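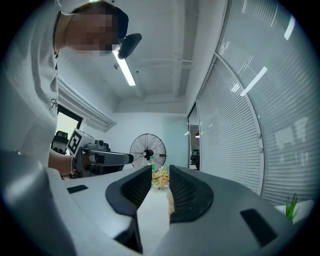
Unit 4: Reading a Vendor Offer (the Gostari hand-held gripper kit)

A robot arm is an expensive way to learn how to pick things up, so a fair number of firms now sell you the hand without the arm and let a person supply the rest. The Gostari kit, sold by Leblanc, is one of these. You hold it, you squeeze, it records, and later a policy is trained on what you did. Note the white square marker with the black pattern on the side of the gripper and the camera or sensor module on top, then note the fingers on the nearer one, dark gray, each with a textured pad facing the other across a narrow gap. Those pads are where most of your questions to the vendor should go. The brochure gives them one line. It gives the carrying case a page and a half.

What the offer says

List price is 4,000 for a pair of grippers, charger, case and a year of the recording software. The educational price is 3,597, a discount that appears once you have filled in a form describing your research vision. Tshepo Dlamini filled ours in with the course title and got the same discount.

Spare finger pads are sold in sets. The quote we received had a line for them with no amount next to it. When a line in a quote is blank, write to the vendor and ask. Do not assume it means free. I assumed this once in Lurkach and still hear from their accounts department.

Terms you need for the reading

Gripper width: how far apart the fingers are at a given moment. The offer says it is logged "continuously," a word that should make you ask for a rate in hertz.

Pose: where the gripper is and which way it is turned. If a vendor says pose comes "from vision," ask what happens when the camera looks at a blank wall for a while. If the answer is that users should avoid blank walls, write that down too. It is a spec.

Episode: one recorded try at a task, start to finish. The software plan allows 4,000 episodes a year before the next tier kicks in. Work out what that means for a lab of your size before you admire how big the number is. A keen student can eat through a surprising share of it in an afternoon of picking up the same cup.

Usable episode: an episode that survives filtering. The offer does not use this term anywhere. You should use it in every email.

The demo trap

A vendor demo is done by a person who has done that demo many times, on an object they chose. There is nothing dishonest in this. Bring your own objects anyway: something soft, something shiny, something with a lid. When Notburga Bachmann reviewed a rival kit for the Stollden group, she brought a wet sponge, and the conversation became much more informative and a bit shorter.

Ask to hold the thing yourself for a full session. Weight on a data sheet is measured by a scale, and a scale does not have a wrist.

Questions to put in writing

Who owns the recordings once they are on the vendor's server?
What file format do you get if you stop paying?
How long do the pads last, and at how many squeezes was that measured?
Can two grippers be used together, and are their clocks matched?
What does "support" mean at 9 in the evening in February, the night before a deadline?

For next time

Write a one-page recommendation on the Gostari kit: buy, don't buy, or ask again with a list of what you would ask. "It depends" is accepted only if you say on what. Quote the offer by section number, since the page numbers restart after the warranty.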